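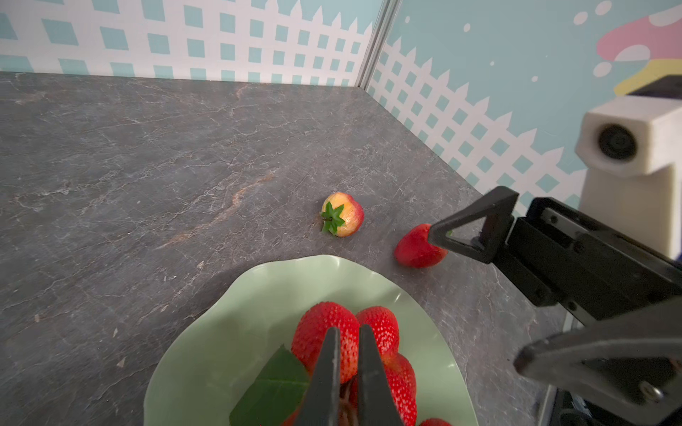 How long after picking can strawberries sit before cooling starts to matter for shelf life? Less time than most packing schedules allow, and the first hour counts more than the ones that follow.

Notes for slide 2. Title stays up while people sit down. Start at 9:15 even if the back rows are still filling.

Slide 3. Scope. Short-haul fruit only, field to regional depot, one night in storage at most. Export is a separate problem and I will not take questions on it until the end. All data come from the Cedness trial block, one season, finishing in September.

Slide 4. Terms. Field heat is the heat the fruit carries when it comes off the plant. Pulp temperature is measured with a probe in the center of the berry. Air temperature in the cold room is a different number and should not be used in its place. Pause here. Half the disagreements at the last meeting came from mixing up the two.

Slide 5. Maturity at harvest. A strawberry does not ripen after picking in the way a banana or a pear does. Fruit picked pale can pick up some red color in storage, but sugar does not rise with it. Color on arrival is therefore a weak guide to eating quality. Growers who pick early to gain firmness are trading away flavor, and the cold chain cannot give it back. Keep this to one minute.

Slide 6. Method. We followed 701 trays. Of these, 483 went through forced-air cooling and the rest were placed directly in the cold room. Same picking crews, same tray type, same truck. Trays were assigned by row, which is a weakness — the outer rows get more afternoon sun. Say so before someone asks.

Slide 7. Cooling unit. The Vetia tunnel pulls air through the vents in the trays. It only works if the gaps between stacks are sealed. We lost the first 3 runs to a badly fitted tarp and left them out of the analysis. They are not in the tray count.

Slide 8. Curves. Point to the steep part on the left. Room cooling gets to the same place eventually, but the center of the stack lags well behind the corners. One probe in a corner tray will tell you the load is ready when it is not.

Slide 9. Condensation. Cold fruit brought into warm, humid air gets wet, and wet fruit molds. Keep the dock door shut between pallets. The Stöckli depot put in a curtain and a covered bay. The Letico depot loads in the open, so we have treated the two as separate sites in the mold scores.

Slide 10. Logger placement. One logger in the middle of the stack, one at the top corner. Sampling interval is 200 seconds. Shorter intervals filled the memory before the end of the trip and gave nothing extra.

Skip slide 11 if past 9:40. It is the humidity table and it is in the handout.

Slide 12. Limits. One variety, one season, two depots. No taste panel. Mold was scored by eye — same scorer throughout, but not blind to treatment.

Slide 13. Next season. Randomize by tray instead of by row. Add a second variety. Record time of picking on each tray tag, which we failed to do on the early harvests.

Questions. Likely one on energy cost: the tunnel was on a shared meter, so no figure. Likely one on washing before cooling: not tested.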